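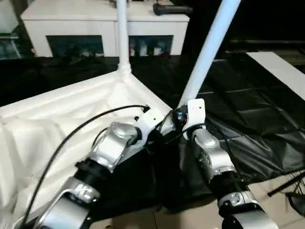 Frame tubes won't stay seated in the corner connectors
Home and Garden > Assembly and Flat Pack
Viewed 1,091 times
3 answers

I bought a Troker utility rack secondhand in July. It's the kind with white tubes that push into white plastic corner pieces. The seller had taken it apart to get it in a car and the instructions were gone. I've been trying to put it together on my work table and I can't get the tubes to stay in the corners.

The upright that goes straight up went in fine. It's the slanted tube that gives me trouble. I can push it in maybe an inch, it feels tight, and then as soon as I let go and move to the next corner it leans and pops back out. When I push it in again, the upright next to it loosens. I've gone back and forth like this for two evenings.

Things I've tried:
Tapping the end with a rubber mallet. It went in a little further and then I was afraid of splitting the plastic.
A bit of dish soap on the end of the tube. It slid in easily and slid out just as easily.
Swapping tubes between corners in case I had them mixed up. Two of them seem to be the same length, but I'm not sure they are the same diameter.

I don't want to glue it because I'm moving again next year and it has to come apart. Is there a trick to the order, or are the connectors worn out?

Asked by flatpack_pereyra

Accepted answer
34 people found this helpful

I've put together a few of these and the connectors are probably fine. The order matters more than how hard you push.

Start with everything lying loose on the table and check the ends of the tubes before you put any of them in. On the Troker racks I've owned, one end of each tube is slightly narrower than the other. The narrow end goes in the corner piece. If you try the wide end it will go in a short way, feel tight, and work itself out, which sounds a lot like what you have. Run your fingertip along the last couple of inches and you should feel a small step on one end. If there's no step on either end, measure across both with a cheap caliper or wrap a strip of paper around them and compare.

Next, wipe off the soap. Clean the tube ends and the inside of the sockets with a damp rag and let them dry all the way, overnight if you can. These joints hold by friction and any film left in there will let them creep.

Then the assembly:

Put the base down flat and don't stand it up until the end. Cover the table with something first. I use a plastic sheet, the heavy kind sold for painting. A smooth one slides around a bit, so tape the corners down.

Put the slanted tubes in before the uprights. The slanted socket is at an angle, so you need room to line the tube up with it, and with the upright already in place you end up pushing the two against each other.

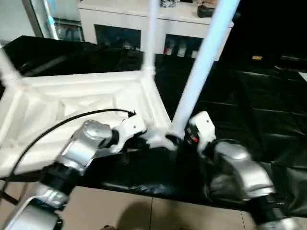 Hold the corner piece still with one hand and hold the tube low down, close to the joint, with the other. If you hold a long pole halfway up, the weight of the top end levers the bottom out of the socket while you're pushing. Push and turn at the same time, a quarter turn each way, until it stops. It should go in much further than an inch. Mine went in 2 inches.

Once the slanted ones are seated, do the uprights the same way. Leave the top pieces for last, and have a second person hold the tops if there's anyone around. Everything is wobbly until the top is on and there's no way to avoid that.

If a tube still pulls out after all this, wrap one layer of plumber's tape around the end. It comes off again when you move.

Comments on this answer

flatpack_pereyra: I had two of them upside down. The step is really faint, I only found it with my fingernail. Slanted tubes are in and staying in. Thanks.

stairwell12: The paper strip works, I did it on a Jultico shelf with the same problem.

Another answer
12 people found this helpful

Check the sockets for cracks too. Secondhand ones often have a hairline split on the inside of the corner where somebody pulled the tube out sideways. Shine a flashlight in and squeeze the socket gently. If the line opens up, that corner won't hold whatever you do and you need a new one. Flakden sells white corner pieces in packs of four. They fit mine, but they are a slightly different white. Bring a tube with you to the store, they have more than one size and the labels aren't much help.

I would not use the mallet again. If you have to hit it, put a scrap of wood over the end of the tube.

Another answer
2 people found this helpful

Just glue it. I glued mine and it has never come apart.

Comments on this answer

stairwell12: The question says no glue.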